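Last changed: July 10, 2022

Many people ask me how I clean up after a rice dinner without blocking the kitchen drain. I live in an old house in Akerness, where the pipes are narrow, and I had to learn it the hard way. Below I write down my method. It is for cooked and uncooked rice, and also for other small grains like millet.

## Why rice is bad for the drain

Cooked rice is soft, so one thinks it will go away with the water. It does not. The starch makes a paste, and the paste collects fat from the pan. Dry rice is a different problem. It sinks into the bend under the sink and swells there slowly. In my first winter here I paid a plumber two times, and the second time he showed me what he took out of the bend. It was nearly a plug of rice and coffee.

So the main rule of this page is: the grain goes in the bin or in the compost, and only water goes in the drain.

## What you need

- a flat tray with a raised edge, best in a dark color
- a box for dry trash (tissues, wrappers, string)
- a soft scraper or an old plastic card
- a fine strainer which fits in your sink
- a small brush, only for dry grain
- a cloth, a little damp

The dark tray is a tip from Brigitta Kälin, my neighbor. On a white plate she could never see the last grains, and they always ended in the sink. I use the same tray for measuring and for rinsing, and I put it under the pot when I serve.

## Dry rice on the table or floor

1. Do not use the damp cloth yet. Wet grains stick to the cloth, and later you rinse them out in the sink, where you do not want them.
2. Push the grains together with the card, from the outside to the middle. Work slowly, because rice jumps.
3. Hold the tray under the edge of the table and push the rice in. On the floor, use the brush and a dustpan.
4. Look in the gaps between boards. With the corner of the card you get out the most of it.
5. Now wipe with the damp cloth and shake the cloth over the bin before you rinse it.

If the table was clean and the rice is uncooked, I wash it and cook it. From the floor I do not use it anymore.

## Cooked rice in the pot

1. Let the pot stand open until it is cool. Warm rice smears.
2. Loosen the rice with the scraper. What is still good goes in a closed box in the refrigerator on the same evening.
3. For the burned layer, pour in cold water, just enough to cover it, and wait 30 minutes.
4. Put the strainer in the sink and pour the water through it. The layer comes off in pieces now, and the pieces stay in the strainer.
5. Knock the strainer out over the compost pail.
6. Wash the pot as usual.

Please take cold water for the soaking. With hot water the starch becomes glue, and you will scrub for a long time. My friend Gion Riedl adds a spoon of baking soda. I tried it and saw no big difference, but it does no harm.

## Sorting what is left

After a dinner with guests there is always a mix on the table. I make two places, one for food and one for dry trash, before I carry anything to the kitchen. It takes a minute and I do not need to pick paper out of the compost later.

1. Rice and other food scraps go on the tray, and from there in the compost pail.
2. Used tissues and snack wrappers go in the box. A clear one is practical, as you see directly if a spoon has fallen in.

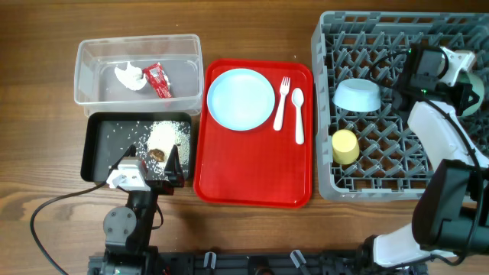 3. Empty the box in the household trash. In our town, snack wrappers do not belong in the paper bin, even if they feel like paper. Ask in your own town, the rules are different everywhere.
4. Wipe the tray with a dry paper towel first and wash it only after this.

## When the drain is already slow

Take out everything from under the sink and put a bucket below the bend. Unscrew the bend by hand and clean it with a bottle brush. Do not forget to put the rubber ring back, I did it once and had a wet cabinet. Then let the water run for 3 minutes and feel with a dry finger if the joints are tight.

I do not use chemical drain cleaner. It can make the paste hard, and it is dangerous for the person who opens the pipe afterward.

## Rice in the compost

Cooked rice brings mice if it lies on top. I bury it under dry leaves, a hand deep, and never more than one bowl at once. From October on I give it in the household trash, as my heap is too cold then to work properly.

If you have a closed worm box, give only very little and mix it with torn cardboard. Leonie Leitner has kept worms for many years and she gives one spoon per week, not more.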